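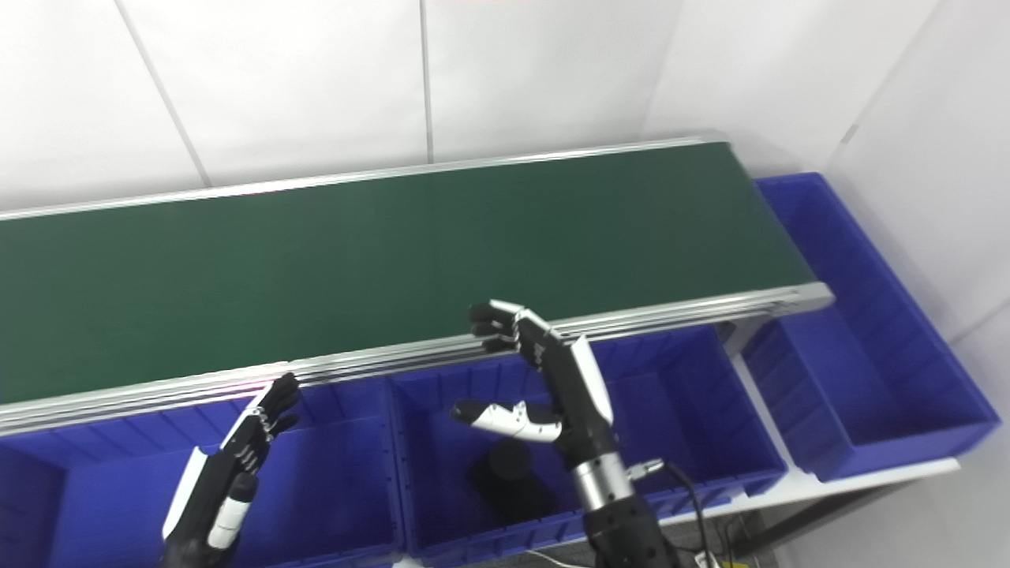 3.2 Sorting station and bin layout

The station used in all trials is a long belt conveyor with a dark green surface, carried on grooved aluminium rails and set against a white panelled wall. Parts are taken off the belt by hand height and dropped into blue plastic bins. Two compartments lie along the near side of the belt and a further bin stands past its end, so that anything left on the belt is carried over the edge and caught.

We chose this layout after a visit to the Kesari packing hall, where the bins stood behind the operator and each part meant a half turn. With the bins tucked against the rail, the longest reach is 57 cm. The belt was cleared before each trial - a part left over from the last run would spoil the count. 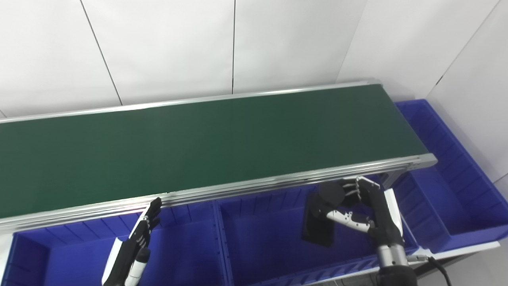

Hatsue Sugiyama objected that bins placed so close to the rail would fill unevenly, with most parts ending up in whichever compartment was nearer the hand. Her point was a fair one, and we changed the order of the parts between sessions to allow for it. Across 1528 placements the two near compartments were used almost equally, but the end bin took far fewer.

Figure 3. A black part on the belt: an upright cylinder on a wider rectangular base.
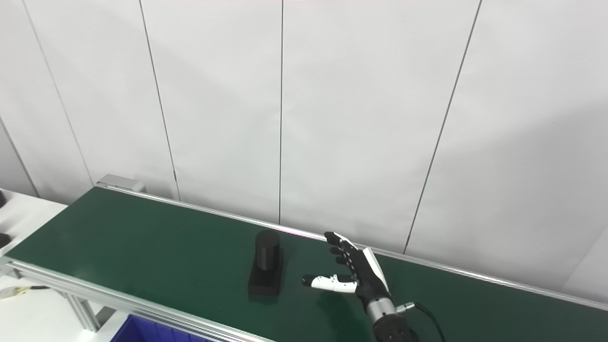
3.3 Test parts

The part in Figure 3 was picked for its awkward shape. It can be held by the cylinder or by the base, and the two holds lead to different ways of setting it down. Each session used 86 parts, checked for chips beforehand by Sota Ikeda and Bình Doãn. Damaged parts were replaced between sessions and are left out of the results in Section 4.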